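Grocery Delivery at My Place: The Questions I Keep Getting

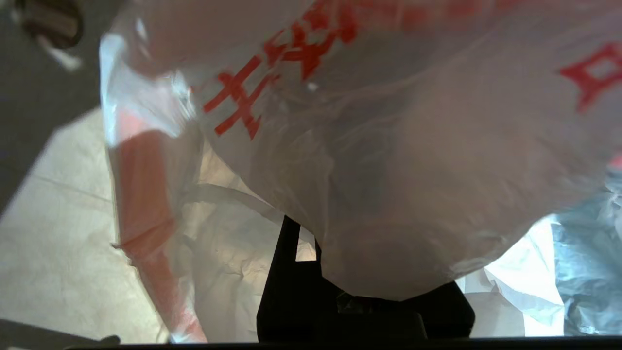
I've been writing about food shopping on this blog for a while, and the same questions land in my inbox again and again, so I finally sat down and put the answers in one spot. I switched to getting nearly all my groceries delivered last March and I have opinions! Last updated 20 Jan 2021.

Which services do you use?

Two of them. Cutotow does my big shop (cans, flour, toilet paper, all the heavy stuff) and Prorkeck is for the fresh things I want sooner. I pay for both myself. I've also tried Codico, and I liked the app a lot, but they stopped coming out to my zip code, so that was the end of that.

Is it more expensive than going to the store?

Yes, a bit. You've got the fee, you've got the tip, and some items are marked up compared to the shelf price. What I save on is impulse buys. I'm hopeless near a bakery counter, and the app doesn't smell like cinnamon rolls. For my household it comes out close to even, but I can't promise that for yours.

How much do you tip?

More when it rains, more when I've ordered water or cat litter, and always more if there are stairs. I set it before the order goes in and I never lower it afterward.

What do you do about substitutions?

I turn them off for anything I need for a particular recipe and leave them on for everything else. I learned this after ordering plain yogurt for a curry and getting peach. Both of my services let you type a note next to each item, and shoppers really do read them! Keep it short. "Green bananas please" works great. A paragraph about your feelings on bananas does not.

Can you get decent produce this way?

Mostly. Onions, carrots, cabbage, apples, lemons, all fine. Avocados are a gamble and I've stopped bothering with peaches. For herbs and good tomatoes I still walk over to El Idrissi, the little corner market near me, where I can poke at things myself. They'll also save you a bunch of mint if you call in the morning.

My eggs came broken. Should I complain?

Just report it in the app, it takes a minute. I've had a carton arrive with 2 cracked and the refund showed up the same afternoon. Take a photo before you clean up (I always forget this part and then I'm digging shells out of the trash).

How do you keep the cold stuff cold if you're out?

I try hard to be home. If I can't be, I put a cooler by the door with a couple of ice packs in it and leave a note asking for the cold things to go inside. It's fine for milk and cheese for a short while. I wouldn't do it with raw chicken or fish, and I wouldn't do it at all in summer.

What about all the bags?

Oh, the bags. I get this one the most, usually from people who are as fed up as I am. Cutotow has a "fewer bags" box at checkout and I tick it every time, with mixed results. Paper ones go under my sink for recycling day. Plastic ones get used again for small trash cans and muddy shoes, and the rest I take back to a store with a drop-off bin, clean and dry with the receipts pulled out. Don't put them in your curbside bin unless your town says it's okay. Mine definitely doesn't, they jam up the sorting equipment.

When's the best time to order?

Late evening for the next day. The good slots where I live open up after dinner and vanish by breakfast. The week before a big holiday, book the slot first and fill the cart later. You can usually keep editing until the shopper starts.

Do you miss going to the store?

Sometimes! I miss the clearance shelf most of all, and finding some odd jar of pickles I never would have searched for. I still do one slow trip whenever I feel like it, no list.

Can I see your regular order?

I'm working on a post with my whole standing list, prices included. A comment on the pantry post asked for it ages ago (that post just hit 1,003 views, which for this blog is huge, thank you). If there's a question I missed, leave it in the comments and I'll add it here.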